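Stallthorpe Robotics Club
Progress report to the Kumarasinghe Fund, second period
Prepared by Rizwan Nanayakkara, club lead

Where we stand

The club is still running and the students still turn up. I put that first because the grant was made on the promise of a working pick-and-place demonstration by the end of this period, and we do not have one I would show to a stranger. What we have is a set of hand-held grippers, a pile of recordings, and a trained model that does well on days when the table looks the way it looked during training.

Recordings

The target for the period was 2000 usable demonstrations. We reached it in November, on paper. When two of the older students went back through the files, they threw out a good number for the usual reasons: started late, stopped early, object already in the fingers when the recording began. I have asked them to write down the rule they used for rejecting a file, as I suspect it changed between the first afternoon and the last. Until that is done I would treat 2000 as the number recorded and leave "usable" out of it.

Results

In our own test of 40 attempts, the model picked up and placed the block in 70 percent of them. The students were pleased. I was less so. The same people who recorded the demonstrations set up the test, with the same block, at the same table. We tried again in the afternoon with the blinds open and stopped after 6 attempts, none of which succeeded. That is too few to mean much, but it is enough that I won't be quoting the 70 percent in the club newsletter.

The application said students would "learn how machines learn." I think they have learned something more modest, namely how much of the work is sorting files and arguing over what counts as a grasp. A few of them like that part. Most would sooner be building something.

Equipment

The grippers are wearing faster than the Dollen kit sheet led us to expect. Pads get scuffed and edges start to lift. The students' first answer is always more tape. I am not convinced that a worn pad grips the same way as a new one, and we did not log which gripper was used for which recording, so we can't check. From now on every session sheet has a line for it.

The replacement pads quoted by Prarketti cost more than I think they should. I have not ordered any. One group wants to cast their own and has a plan that looks sound apart from the drying time, which they have guessed.

Spending

We are under budget, mostly from not buying things. The travel line for the regional contest is untouched. I would like to hold it over – I see no point in taking the students to a contest with a demonstration that depends on the blinds.

Next period

We will record less and test more. Students who did not make the recordings will run the tests, on a second table, with the result of every attempt written down before anyone discusses it. If the model fails there, the next report will say so. I would ask the Fund not to judge us against the original count of demonstrations, which I set myself and now think was the wrong thing to measure.

A revised equipment list will follow once we have settled the question of the pads.

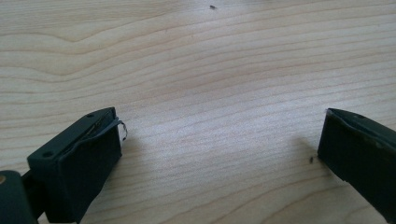
Gripper with fingers open over the table. Note the strip lifting at the tip of the left finger.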